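Redville Makers Put the Rainbow Windbreaker on the Work Table

REDVILLE, October. Anyone who has ever pulled a favorite jacket out of the bottom of a drawer and found it creased from collar to cuff will understand why Lorken is opening its doors this fall for a run of free garment care sessions, and we would love to have the whole neighborhood come by!
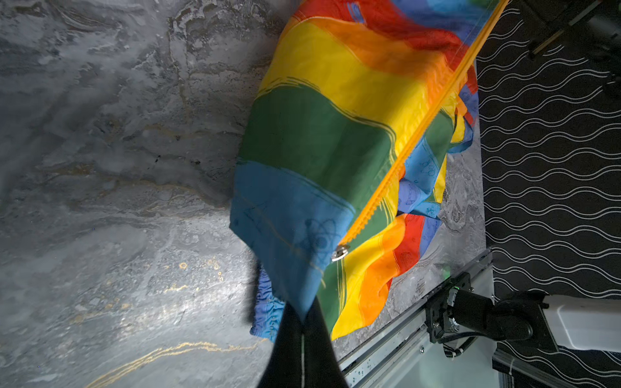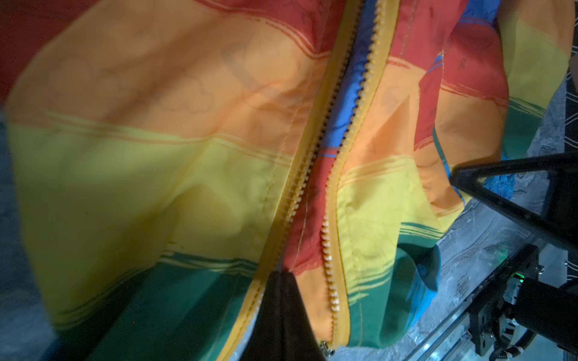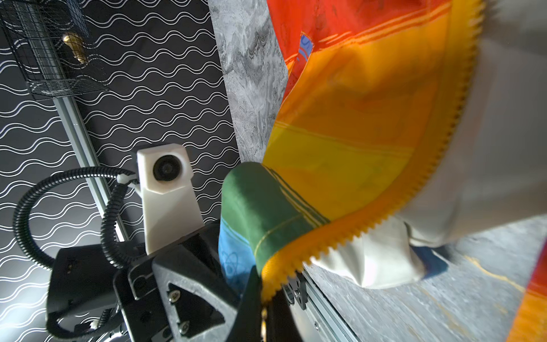 Rainbow-striped fabric on the work surface at Lorken. Center: the windbreaker with its yellow zipper open.

The sessions, six in all, are part of the Numgate project, which has been helping Redville households look after the clothes they already own (2,515 pieces have come across our tables so far, and we have enjoyed nearly every one). Guests will learn to smooth thin synthetic fabrics, fold a light jacket so the zipper lies flat, and put things away in a drawer or basket without starting the creasing all over again.

Bright printed pieces are especially welcome, and so are the awkward ones with slippery linings. Please bring up to five items, clean and dry.

Each session has room for 18 people and begins at 6 p.m. in the Fiadzo building, side entrance. Tea is provided, and children are welcome with a grown-up. Places can be reserved at the Lorken front desk.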